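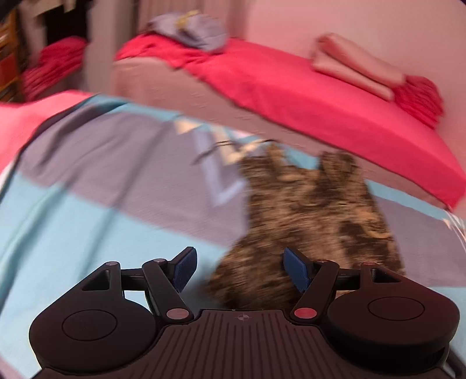 Raili Kemppainen
Director, Norndale Household Linen Service

About Norndale

Norndale Household Linen Service collects, launders, mends and returns bedding for private homes. The company works from a single building on Sistberg Road, which houses the wash floor, the drying room, the mending room and the front counter. Our customers are families, tenants, older residents living alone and a small number of guest houses. The present company was formed in October when the laundry at Sistberg Road joined with the Amarasinghe mending workshop, and both teams kept their staff and their regular customers.

What We Handle

We accept sheets, pillowcases, duvet covers, blankets, quilted layers, bedspreads, towels and washable curtains. Feather pillows are accepted at the counter only. We do not take rugs, mattresses or leather.

Household bedding differs a good deal from hotel bedding. A hotel sends out white sheets of one size. A home sends a patterned sheet bought one year, a blanket bought another, and a cover that came from a relative and has no label at all. Our procedures were written for that second kind of bag. Each piece is tagged separately and recorded by color and pattern, so that a customer's own things come back to the customer's own bed. Our pattern register stood at 2704 entries when it was last reviewed.

Homes With Animals

Many of our customers share their beds with a cat or a dog. A tabby stretched out on the blanket with its paws in the air is a common enough sight on a collection morning, and our drivers are instructed to wait until an animal has left the bedding of its own accord. Staff do not lift or move pets. If the blanket is not free, it is left for the next visit and no charge is made.

Bedding from homes with animals is washed in separate loads. Hair is removed dry, before the first rinse, with a brush suited to the weave. Pulled threads are noted on the ticket and passed to the mending room, where a small snag is closed free of charge and a larger one is priced before any work is done. Customers are asked to check the folds of a blanket for cords and small toys before it is bagged. Anything we find is returned in a paper envelope.

The Home Visit

Customers who would like help at the bed itself may book a home visit of up to 60 minutes. The visitor strips the bed, sorts what is on it, and makes it again with clean linen from the household's own cupboard. Nothing is thrown away and nothing is taken from the room without the customer's agreement.

Sorting is carried out on the bed. Blankets are folded and laid along the far edge, with the pillow on top. A heaped paisley cloth in black, tan and cream is opened out and checked on both sides – dark swirls hide a stain very well – before it is placed with the darks. Sheets printed in light blue and white are kept away from coral and mauve pieces until the dyes have been tested on an inside seam. Towels go in a bag of their own.
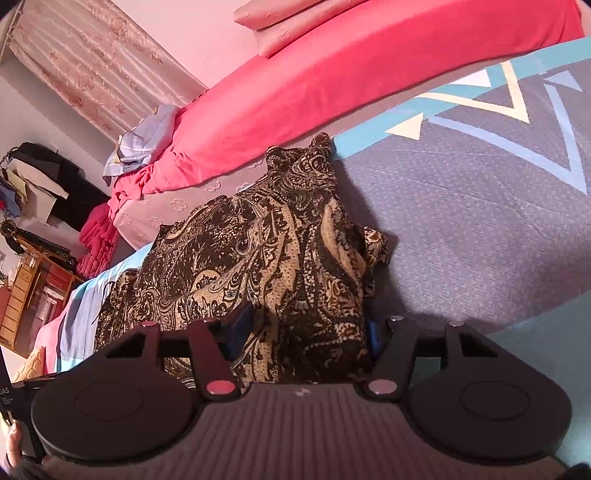 Sreekumar Rao has asked us to state plainly that a paisley cloth should never be judged by its age, and that in the mending room the oldest printed cottons have often held their color better than sheets bought within the year. He would also like customers to stop ironing over quilting. The mending room supports both requests.

Washing and Drying

Colored bedding is washed at 40 degrees Celsius unless the label asks for less. Quilted pieces are dried flat. Sheer and embroidered curtains are washed in net bags and returned on hangers, and customers should allow five working days for these. We use the unscented Drerberg powder throughout and add softener only on written request.

Our Staff

New employees spend their first weeks in the mending room, whatever position they have been hired to fill. They learn to read a weave, to close a seam and to fold a fitted sheet to the house standard. Drivers are paid for the full length of their rounds, including time spent waiting.

Prices and Terms

The current price list took effect in January 2023 and is available at the front counter. Accounts are settled monthly. Claims for damage should be made in writing, with the ticket enclosed, and will be answered by the Director.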